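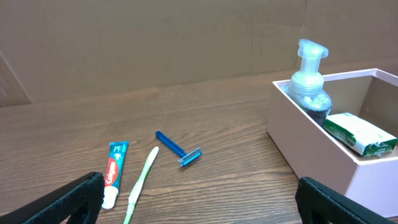

Recording for the washbag task began at the Parnitby workshop in March and has now passed the halfway mark. The target is 600 usable examples of an arm packing personal-care items into an open box, one item at a time, with a person guiding every movement. Each run starts with some items on the table and some already packed. In one of the layouts, the toothpaste, toothbrush and blue razor are on the wood while the soap dispenser and the packet of wipes are in the pink box. Starting part-way through gives the model practice at finding space next to things that are already there, which it was poor at in the first trial.

The toothbrush is the slowest item. Operators tend to close the fingers too near the bristles, and the brush then swings as it is lifted. We now ask for a grip near the middle of the handle. Please don't delete runs where you had to let go and try again. Mark them as "second attempt" and carry on, as the Wulutari team wants to train on those too. Runs where an item ends up on the floor should be stopped and marked as failed.

There are 47 starting layouts on the printed cards. Use each card as drawn, including the angle of the items, and then move to the next one. Last month too many sessions used the first few cards again and again, and 38 runs had to be set aside when the sets were checked at Prekotitz.

Some small changes to the routine:

Look at the wrist camera picture before you start and wipe the lens if it is smeared. Check that the box opening is in view.

Keep hands out of view until the run has been saved. Two people resetting the table at once has caused trouble here.

Take a break after 5 cards. The later runs in long sessions are noticeably jerkier, and the model copies that.

Type the card number into the log at the time. We can't work it out afterwards from the video without a lot of effort.

The Duangkaew site will start on the same task when its second arm is set up. It will use the same cards but its own table and box, so the two sets should differ enough to be useful together. Spare cards are in the drawer under the log sheets.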